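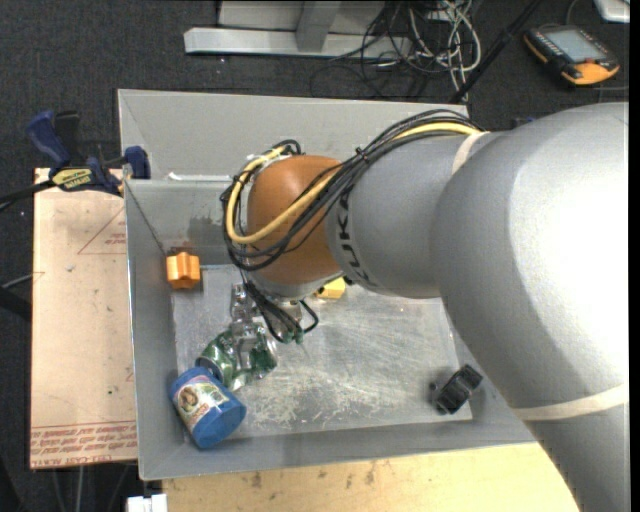 Rind started as a lunch counter with 34 seats and one good idea, which was to roast everything with the peel on. Marisol Park had the idea. Dexter Lyons had the lease. The menu has grown since then, and so has the drinks list, though we still mostly pour things that come in cans, and every can ends up dented in a bin sooner or later, like the green one under those silver fingers. We'd like to think the meal beforehand was worth it.

The food is citrus-heavy and a little stubborn. Whole charred lemons come with the chicken. Orange peel goes into the black beans, the rice and, over Dexter's objections, the coffee. If you ask for no peel we'll do it, but Marisol may come out to look at you.

Esperanza Escobedo runs the kitchen and has done so since our second winter. She cooks the braised pork shoulder overnight and takes it off the menu when it's gone, usually by 1:30 p.m. Phoning ahead to reserve some is allowed - begging is also allowed, with weaker results.

Hazel Baptiste bakes. Her grapefruit cake was meant to be a November special and has outlived three menus.

We serve lunch and early dinner, and we take bookings for parties of six or more. The back room holds 72 if everyone is on good terms. Vegetarian and gluten-free dishes are marked on the board in Ayanda Baloyi's handwriting, so please ask Ayanda what it says.

Dogs are welcome on the patio. Children are welcome everywhere except the walk-in cooler.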